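Home Newsletter Back issues Topics Contact
Search the archive Enter a word or phrase Go

Flowers, two arms and a number I would like explained

Regular readers will know I have a low opinion of success rates. A group sends round a short write-up, there is a percentage near the top, and by the end of the week it has been repeated so often that it has lost whatever conditions it came with. The latest to land in my inbox is from the Primlow project, which has been teaching a pair of robot arms to sort and arrange artificial flowers. The method is called Từ. The headline is that it learned the job from 1000 demonstrations and then coped with 13 layouts it had not been shown.

I asked to see the work before writing anything, and to their credit they said yes.

The idea behind Từ is simple enough. Most systems of this kind are trained on recordings of a task done from start to finish, and they learn to copy the whole run. Từ chops each recording into short pieces, gives each piece a plain label such as "reach", "close" or "pass across", and trains the arms on the pieces. A second, smaller model then decides which piece comes next. The claim is that this helps when things on the table move about, as the system can drop a piece that is going badly and pick another.

Flowers are a fair choice of test, I'll give them that. A block has a shape you can rely on. A rose has a heavy end and a thin end, and if you lift it by the wrong part of the stem the whole thing swings. Put a hydrangea next to another hydrangea and it is hard to say where one stops, even for a person with good eyesight and no deadline.

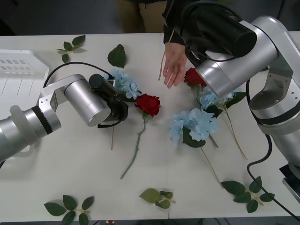 ROBOTS AND AUTOMATION

The table was more awkward than I had expected. Two of the hydrangeas lay with their petals nearly touching, one of the red roses was partly hidden under the right arm, and there were loose sprigs of leaves scattered about the white surface. Leaves matter in this task. They count as clutter in some runs and as items to be picked up in others, and the write-up does not separate the two when it gives its results. I asked why and was told the difference was small. Then it would fit in a small table, and I would like to see it.

The thin wooden sticks are another matter. In the write-up they appear once, in a list of objects, and never again. A stick lying flat is a nasty thing for a gripper: there is very little to get hold of, and a small error in height means either missing it or pressing into the table. If Từ can manage sticks as well as it manages roses, that is worth a paragraph of its own. If it can't, that is worth one too.

My larger worry is about the layouts. "Not shown in training" covers a lot of ground. A rose turned a little to the left is a new layout in the strict sense, and so is a heap of stems crossing each other. The project's own notes give four categories, running from "shifted" to "tangled", but the results are pooled. Pool enough easy cases with a few hard ones and you can get any average you like. I don't say this was done on purpose. I do say the reader can't tell.

Then there is the question of who put the flowers down. Layouts for testing were set by the same people who had recorded the demonstrations, and people have habits. They leave the sort of gaps they are used to seeing. The cheapest fix would be to hand the flowers to somebody from another department and let them make a mess.

What did persuade me a little was the comparison with Clovo, the group's older method, which copies whole runs. Both were given the same arms, the same objects and 15 minutes per trial. Từ came out ahead, and the gap was widest where one arm had to wait for the other. That fits the explanation they give, and it is the sort of result that is hard to get by luck. It deserved more room than it was given, and the headline figure deserved less.

The group says a fuller report will be out in September, with the categories split. I have asked for the failed runs as well. Until then I would treat Từ as a decent idea with a promising comparison behind it, and leave the number out of your slides.

Related items
Botstead: a second look at the folding results
What counts as an unseen object?
Clovo and the trouble with copying whole runs
Readers' letters on grippers and thin things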